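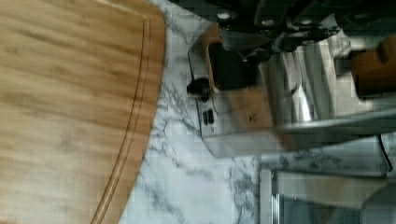
Gripper over the counter, cutting board on the left. The chore we keep coming back to is breakfast.

People ask me whether robots can do kitchen chores yet. Short answer: some of them, slowly, if you set up the room first. Longer answer in this thread.

I work at Plallex with Gülizar Aksoy and Cosimo Monti. We write down what one arm can and can't do at a normal kitchen counter. The log started in June and has 1376 attempts in it so far.

Toast first. Putting a slice in a slot is a tight fit, and bread bends. We ran 249 tries at it. Fresh sandwich bread was the worst. Day-old bread is much easier, and I don't think anyone wants to buy bread around their robot.

Pushing the lever down is easy. Getting hot toast back out without crushing it is where most of the failures are.

Knobs and doors are in between. A toaster oven door is fine once the arm knows where the handle is. Move the oven a little and it has to look again, and shiny metal makes looking harder.
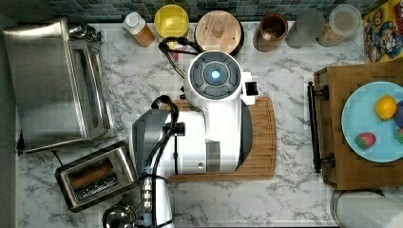 Reach is the other thing. An arm fixed in one spot can get to the bread and the bowls but then has to fold up awkwardly for anything close to its own base. Cosimo moved the base twice before we settled.

Toy fruit onto a plate is close to solved for us. Real strawberries are a different job — softer, wetter, and no two the same shape.

Wiping down a counter looks good on video. Crumbs behind an appliance stay there.

Kelly Caldeira runs a packing floor in Kundotley and asked me the shop version of this. If it's the same box all day, 900 times in a row, yes, buy the machine. If every tote is a mix, she still needs people on it, and she told me she had already guessed that.

Would I put one in my own kitchen? No. I can make toast in the time it takes the arm to line up on the slot. Ask me again after the next 50 breakfasts.

Gülizar is writing up the door results now. I'll add them to this thread when she's done.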